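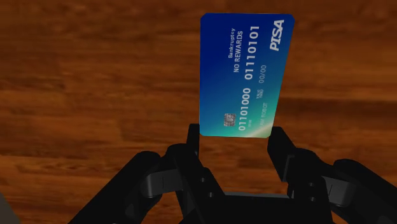

A simulated gripper holds a simulated card, the sort of work Mengal was being trained for at Handurton. Image: Pustside

Card-sorting robot put on leave after jamming itself with returned plastic

A robot hired to sort returned bank cards has been sent back to the simulator after it spent most of a night shift pushing them into a gap in its own workbench.

The machine, known as Mengal, had been on the job at Pustside's Handurton depot for 15 days. Its task was a modest one. Cards that come back in the mail because the customer has moved, died or lost interest are tipped into a tray. Mengal picks each one up by the edge, shows it to a reader and drops it through a slot into the shredder bin.

In June, a little after 2 a.m., it began missing the slot. The bench it works on is made in two sections, and the join between them had opened up slightly after the bench was moved for cleaning. To Mengal, a narrow dark line was a narrow dark line. It posted 300 cards into the join before the gripper wedged a card sideways, pushed harder than it should have, and bent one of its own fingers.

The safety stop then failed to stop it. The arm paused, decided the pause had fixed things, and tried again. It did this until the morning supervisor, Kamran Lashari, came in and switched it off at the wall.

"It was very calm about the whole business," Lashari said. "The screen said everything was going well. It had a green tick."

No one was hurt, and the bench is expected to recover. Pustside says all 300 cards were found, most of them underneath the bench and a few inside it, and that every one had been cancelled before it reached the depot. They have since been shredded by a person with a shredder.

The tick is what bothers the company's engineers. Mengal marks a card as finished when the gripper opens and the card is no longer in it. Where the card goes afterward was meant to be checked by a sensor in the bin, but the sensor's reports were being sent to a log that wasn't connected to anything. The log shows an empty bin for more than four hours. It was a thorough log.

Maham Hayat, who leads the gripping work at Pustside, said the robot had done well in rehearsal. It was trained on rendered cards over rendered timber, and it completed 3873 simulated pickups before it was allowed near a real tray. Anyone hoping to lift an account number from the training material will be let down: the practice card is a PISA, offers NO REWARDS, expires 00/00 and is made out to I AM ROBOT. The word "Bankruptcy" is also printed on it.

"We put a lot of effort into the card," Hayat said. "We could have put more into the bench."

In the simulator, she said, the bench never moved and never had a gap, so the robot had no cause to learn the difference between a slot and a crack. The new lessons will include benches that are chipped, stained, split and slightly out of level. One of the technicians has been sent around the depot with a tape measure to find out how bad real furniture can get. Early findings are said to be discouraging.

The failure to stop is being treated as the more serious of the two faults. The arm is supposed to shut down and stay down when the force on its fingers passes a set limit. A setting left over from testing allowed it to clear the alarm by itself and carry on, which was handy when engineers were standing beside it and a good deal less handy at two in the morning. Lashari said there had been a guard around the arm the whole time and the gate was closed, but he would not have liked to be the one reaching in for a jammed card.

Pustside has removed the setting. An alarm now has to be cleared by someone at the panel, using a key, and the key lives in a drawer at the other end of the room. The bin sensor has been wired to the arm, so a pickup does not count until a card has landed. The two halves of the bench have been bolted together, and the join has been covered with tape in a colour Hayat called "unmistakable" and Lashari called "mustard."

Lellia, the firm that supplied the gripper, is replacing the bent finger. Pustside would not say what that costs, or who is paying.

The depot has gone back to sorting by hand while the work is done. There is a backlog, though a smaller one than might be feared, as the 3 staff on the night shift had kept quietly doing a tray of their own beside the robot. Asked whether they'd been told to, Lashari said they had not, and that he hadn't told them to stop either.

Mengal is due back on reduced hours once it has passed its new tests. For the first weeks it will work days only, with somebody in the room.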